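Wednesday, bench notes / budget for cell 2

Sat down w/ Loïc after lunch to get the shopping list out of my head before the Grumodetti call. Simão wants one number by end of day, he's getting a range.

1. Arms
Current pair stays on cell 1, no swapping back and forth. Cell 2 gets its own two, same model, same base bar so the mounts and the calibration scripts carry over. Pruvus quoted 2695 per arm, grippers included, shipping not. Lead time 4 weeks if we order this month. Loïc asked about a single arm to save money. No, cable jobs need two.

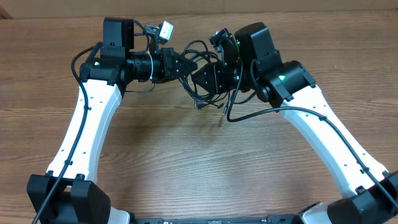

2. Grippers and pads
Spare fingertips: Pruvus sells them in pairs, 29 a pair. Want enough for both cells thru the spring. Pads wear faster on cable than on the foam blocks, Loïc has the log. Ask if they do a softer pad, the catalog is useless on this. Full spare gripper, one, shared between cells. Price still missing!!

3. Wrist cameras
Same small modules as now. Buy one extra. Brackets we can print ourselves, put filament under consumables and not here (Simão will ask).

4. Test material
Cheap but keeps getting forgotten. USB leads for the bundling task, black. Macapagal sells them in bags, 19 a bag. Get two bags, different cable stiffness if they have it. Want a few other colors later but black is the hard case for the wrist view and thats what the budget has to cover first. Top loop tends to hide behind the finger on the approach, so plan time for retuning the camera angle on cell 2 as well, put down two days of Loïc.

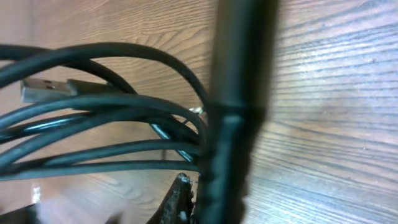 Do we need a service contract on the second pair?
Not in year one. The Trurnby contract covers wrist motors and housings but so does the standard warranty, and the contract leaves out grippers, where our repairs have been. Look again when the warranty has a few months left.

5. Table and power
Second wood top from the same supplier, same finish. Reflection is a pain on the side nearest the window but at least its the same pain on both cells and the data stays comparable. Matte mat = maybe, try one on cell 1 before buying two. Power strip w/ a proper switch, cable clips, one e-stop. Check that the outlet on the back wall is on its own breaker.

6. Not buying
New workstation. Old one handles both cells if we dont record at the same time. Revisit if the schedule gets tight.

To do
- me: chase Pruvus for shipping + spare gripper price
- Loïc: pad wear numbers, one line is fine
- Simão: which budget line, equipment or project? changes who signs
- me: ask Grumodetti if they'd take the old foam fixtures off our hands

Call is at 4, bring the quote printed, their screen share never works.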